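Equipment Review: Miltness Finger and Pad Service Kit for Two-Arm Handling Cells

Prepared by the Automation Support Office, Kurkilen Technical Center

Purpose of this review

The Automation Support Office maintains the two-arm handling cells used by the packaging and paper goods departments of the Center. The office was asked to determine whether the Miltness service kit should replace the loose spare parts and shop-made tools that have been used to look after the grippers. The kit is sold in the region by Harb, which also supplied the unit reviewed. The Center purchased the kit at the ordinary price and received no payment or discount in return for this review.

The review covers routine service of the gripper fingers, replacement of the grip pads, and the alignment check that must follow any change at the wrist. It does not cover arm repair, controller faults, or software updates. Departments that need help with those items should continue to use the existing service request form.

What the kit contains

The kit arrives in a hard case with a foam tray. The tray holds two pairs of molded fingers, a set of replacement pads, a short torque driver with three bits, a pad seating block, a feeler gauge set, and a steel alignment pin. A printed service card is fixed inside the lid. A longer manual is available as a download, and we recommend that departments print it and keep it in the case, as the card leaves out several steps that a new technician would need.

The foam tray is well cut, and every item can be lifted out with gloves on. The latches of the case are less satisfactory. One of the two had to be pushed firmly before it would close, and the case opened by itself when it was carried by the handle with only the other latch fastened. Harb replaced the case on request. The replacement closes properly.

Installation of the fingers

Fitting a pair of fingers took a trained technician 10 minutes, including the time needed to move the arm to its service position and lock out the cell. The same job with our former parts took 30 minutes, most of it spent on shims. Miltness fingers are keyed at the base and can be seated in only one direction. The screws are held captive in the mount, a small change that our staff valued more than any other feature of the kit.

The torque driver has a fixed setting and gives a clear click. It should be noted that the setting is correct for the Miltness mount only. Departments that still operate cells with the older flat mount must not use this driver on them. The office has marked its own driver with tape to prevent a mix-up.

Replacement of the grip pads

Pads are the part of the gripper that wears first, and the quality of a service kit depends largely on how well it handles this one task. The old pad is lifted from its rear corner with the flat bit and peeled toward the tip. The seat is then wiped with alcohol and left to dry. The new pad is placed in the seating block, the finger is lowered onto it, and the two are pressed together and held for one minute. The adhesive needs 15 minutes before the fingers may be closed on anything.

The seating block does its work well. Pads fitted with the block were straight on every finger we serviced. Pads fitted by hand, as a comparison, were twice found to be slightly turned, and one of these caught the edge of a sheet during the first test cycle.

The service card advises replacement after 3,000 cycles. In our view this figure is suitable for cartons and molded parts but should be treated with care in the paper cells. Paper dust fills the texture of a pad well before the pad itself is worn. Brushing the pads with a dry nylon brush at the end of each shift restored most of the grip. The kit does not include a brush, and the manual mentions cleaning in a single sentence. This is the most serious gap in the product. Harb has informed us that a brush can be ordered separately, although any soft nylon brush of suitable size will serve.

Alignment check

After new fingers or pads are fitted, the closing line of the gripper must be checked against the pin. The pin is placed in the fixture hole, the fingers are closed at low force, and the gap on each side is measured with the feeler gauges. If the two gaps differ, the offset is entered at the controller and the check is repeated. The procedure is sound and can be learned in one session.

On a two-arm cell, each gripper must be checked separately and the pair must then be checked together. The manual treats these cells only briefly. It describes how to set each wrist but does not explain how to confirm that both arms agree on the same point in space. Our technicians therefore continued to use the Hadasano reference plate, which was already in the Center's possession, for the second part of the work. The plate and the kit may be used together without difficulty. A department that does not own a plate of this kind should include one in its budget.

Trial with sheet material

The office considers a pin test necessary but incomplete. A gripper can pass at the pin and still handle thin material badly, and for this reason every serviced cell is put through a sheet trial before it is returned to use. A large sheet of colored paper is given to the cell, and the arms are required to hold it, raise it, and form a fold. Paper is a demanding test piece. It shows a turned pad, a late closing finger, or a poor match between the arms more plainly than any rigid part.
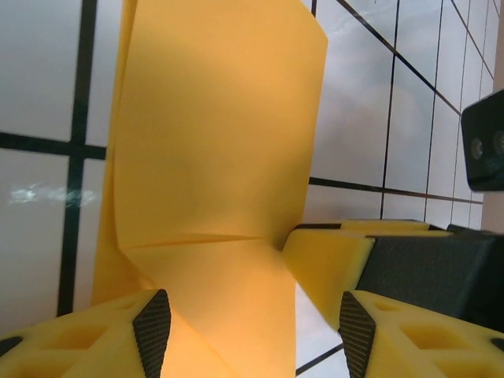 The operator should observe three points during the trial. The lower part of the sheet should stay between the pads of the holding gripper without creeping. The second gripper should meet the sheet close to its edge without pushing it out of line. Any crease should fall where the program places it. A crease in another position generally means that one arm has arrived early, and the offset of that arm should be checked before the pads are blamed.

Cells serviced with the Miltness kit passed the sheet trial more readily than those serviced with our former parts. Where a cell did not pass at first, the cause was found in the agreement between the arms and was corrected with the reference plate. No failure was traced to the fingers.

We would add one practical remark. The trial should be run with the same weight of paper each time. During July, a heavier stock was used in error for part of the work, and those results had to be set aside.

Points in favor

Fingers can be changed quickly, and incorrect seating is prevented by the keyed base.
Captive screws remove a common cause of lost hardware inside the cell.
The seating block gives straight pads with very little training.
Replacement pads may be ordered without buying the full kit again.

Points against

No cleaning brush is supplied, and the advice on cleaning is too short.
The manual gives little help with two-arm cells.
The torque driver may be confused with drivers intended for other mounts.
The latches on the first case were poor.

Recommendation

The Automation Support Office recommends the Miltness service kit for all departments that operate cells with the keyed mount. One kit is sufficient for a department with a small number of cells, provided that spare pads are held in stock. Departments working with paper should add a nylon brush and adopt the end-of-shift cleaning described above. Departments with two-arm cells should not rely on the kit alone and should arrange access to a reference plate before the first service is due.

Orders should be placed through the purchasing desk, with Harb named as supplier. The office's own kit may be borrowed for a single shift and must be returned with the tray complete.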